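Household Chores by Machine: Progress Report
20 July 2021

4. Kitchen tasks

Laundry and floor cleaning were covered in section 3. Small appliances were chosen as the second group of chores as they involve doors, knobs and slots, and most homes already own them. The Mandel arm was assigned 20 trials on each of four tasks: opening an oven door, turning a knob, placing bread in a toaster slot and moving a bottle from one side of the bench to the other.

A trial was scored as a pass only if the task was finished without a person touching the arm or the appliance. Partial completion was logged separately and is not counted in the totals. 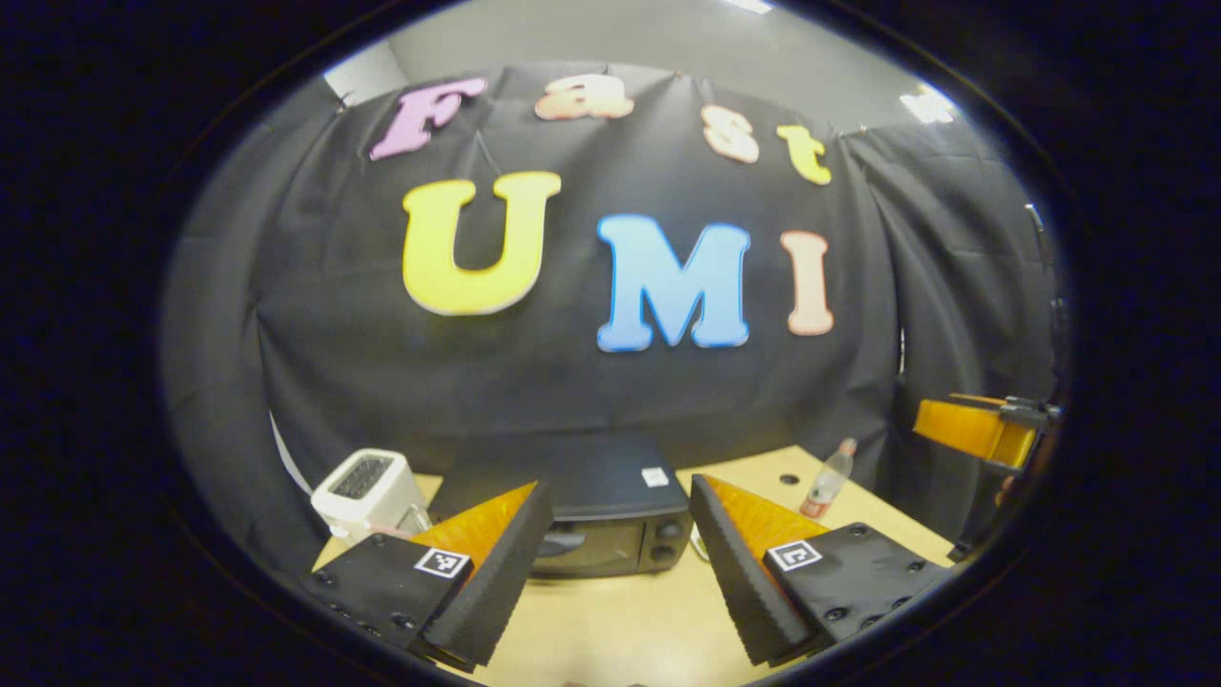 Door opening had the highest pass rate. Bread placement had the lowest - the slice tended to catch on the rim of the slot and fold. Changing the colour of the bench covering had no measurable effect on either result.

Knob turning was limited by grip. The Kurkum controller stopped whenever the fingers slipped, and six trials were abandoned for this reason. A softer pad will be tested in November.

On present results the arm could not be left to make breakfast unsupervised. The full log, 715 entries including calibration runs, is in Appendix B.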